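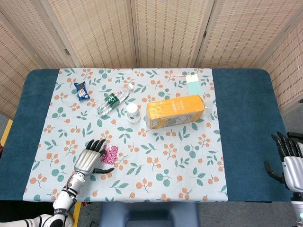
A visitor on the second bench asked whether the arms would do the same thing if the objects were moved by the width of a hand, and the operator replied that this was the right question to put to any demonstration. The exchange set the tone for the afternoon and gave our group the subject of this report.

Student Project Report: Open Day at the Drakeden Robotics Hall
Submitted 7 August 2023

1. Purpose of the visit

The project group attended the open day in order to observe a two-handed humanoid robot at work on a tabletop and to record how the demonstration was organized. The visit formed part of our summer project on household automation. We had prepared questions in advance on three subjects: the layout of the work area, the part played by the operator, and the handling of failed attempts.

2. The work area

The hall was divided into stations. Our group was assigned to the Plunix station, where the task was to pick up small goods from a table and pass them to a tray held by a member of staff. The table was dressed with a printed cloth and enclosed at the back and sides by a folding screen. The goods were of the kind sold in any corner store, among them a water bottle lying on its side, an orange carton, a snack package and a small pink and white packet.

The mix of shapes was useful to us. A bottle can roll. A flat packet offers very little height for the fingers, and the approach has to be made low and close to the cloth. Both hands of the robot have black jointed fingers, and in principle either could serve any part of the table. In the runs we watched, the left hand took the items on the left and the right hand waited, open, on its own side.

3. Procedure

Each run was limited to 60 seconds. The operator announced the item, started the run and called out the result. Staff from Drikbridge, who had arranged the program, kept the written record and allowed us to copy it at the end of the session. A run was entered as complete only if the item reached the tray without being dropped. Items that slid but stayed on the table could be tried again within the same run.

4. Results

The record for the session shows 59 runs, of which 50 were complete. Most of the remaining runs involved flat packets. In several of these the fingers closed above the packet and came up with a fold of the cloth. The bottle gave less trouble than we had expected.

The visitor's question was tested near the close. The operator moved the carton and the bottle by a hand's width and repeated both runs, and both were complete. Two runs are too few to support a finding – we note them here only as an observation.

5. Discussion

The group had assumed that weight would be the main difficulty. On the evidence of the record, the height of an item above the cloth mattered more. We also note that the cloth itself was part of the problem, and that a bare table might have given a different count. The operator agreed that this was worth trying.

The noise in the hall made some of the spoken results hard to follow, and our own notes differ from the written record in four places. We have used the written record throughout.

6. Further work

The group proposes to repeat the flat packet task in September with the Kwak gripper in the school workshop, on cloth and on a bare surface, for a total of 300 runs. The record sheet will follow the Drikbridge format, with one added column for the position of the item. A request for the use of the workshop has been submitted.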